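Trois jours sur l'île Escobar

Je vous avais promis un billet sur Escobar et j'ai traîné, je sais ! Mais les cartes sont enfin dépliées, mes notes sont à peu près lisibles, alors on y va.

Pour situer, Escobar est une île du sud, longue et basse côté est, franchement montagneuse côté ouest, séparée de sa voisine Drirnlow par un chenal que tout le monde là-bas appelle « le passage », tout court. Sur la carte on dirait deux morceaux d'une même assiette cassée. Lorena Arancibia, chez qui je logeais, m'a soutenu mordicus que les deux îles n'en faisaient qu'une autrefois. Je n'ai trouvé aucun livre pour le confirmer (si quelqu'un a une référence, je prends).

Le premier jour, j'ai voulu tout faire à pied. Mauvaise idée. La côte est tellement découpée que pour rejoindre un hameau qu'on voit très bien de l'autre côté de l'eau, il faut contourner tout un bras de mer, puis un deuxième, puis traverser une tourbière où l'on s'enfonce jusqu'à la cheville. J'ai marché 4 heures pour me retrouver en face de mon point de départ, à portée de voix ou presque.
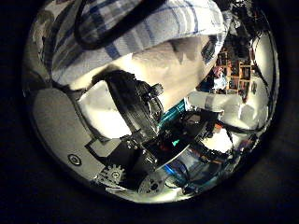 Le lendemain, Joaquín Garrido m'a prise dans son camion jusqu'à Trirkura, le plus gros village de l'île. Gros, il faut le dire vite : 46 habitants, une école, un quai, un magasin ouvert le matin. La route s'arrête là, devant le quai, sans panneau ni rien. J'ai acheté du pain et des piles, et j'ai passé une bonne heure à discuter du vent avec la dame du magasin. Le vent, c'est le grand sujet. Il y en a un du sud-ouest qui dure des jours et qui couche toute l'herbe dans le même sens, et un autre, plus rare, qui vient du passage et que les pêcheurs détestent.

Au-dessus du village commence le massif de Tradach. Le sommet dépasse à peine les 1000 mètres, mais comme on part du niveau de la mer, je vous assure qu'on les sent tous ! Le sentier suit d'abord un ruisseau, puis il disparaît dans les pierriers et on se débrouille avec les cairns. Je suis montée avec Ga-eun Oh, une géologue rencontrée au quai, qui s'arrêtait tous les dix pas pour regarder un caillou (ce qui m'arrangeait bien, vu mon souffle). De là-haut, on voit enfin la forme de l'île : les bras de mer comme des doigts, les étangs de la plaine et, tout au fond, Drirnlow sous sa bande de nuages.

Le troisième jour, pluie. J'ai recopié mes notes et remis au propre mon croquis de la côte ouest, qui est faux à deux endroits au moins - la baie du nord est bien plus profonde que je ne l'avais dessinée. 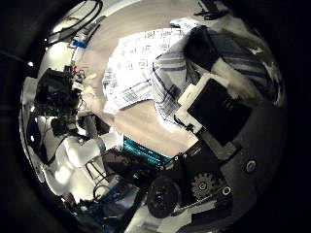 Une feuille de papier et un tissu à rayures bleues.

Côté pratique, le bateau pour Escobar passe 2 fois par semaine en été, beaucoup moins en juillet, qui est le plein hiver là-bas. Prenez des bottes, des vraies. Et demandez avant de traverser les enclos, les gens disent toujours oui mais ils aiment bien qu'on demande.

La prochaine fois je vous raconte Drirnlow, où je n'ai passé qu'un après-midi et où j'ai raté le phare.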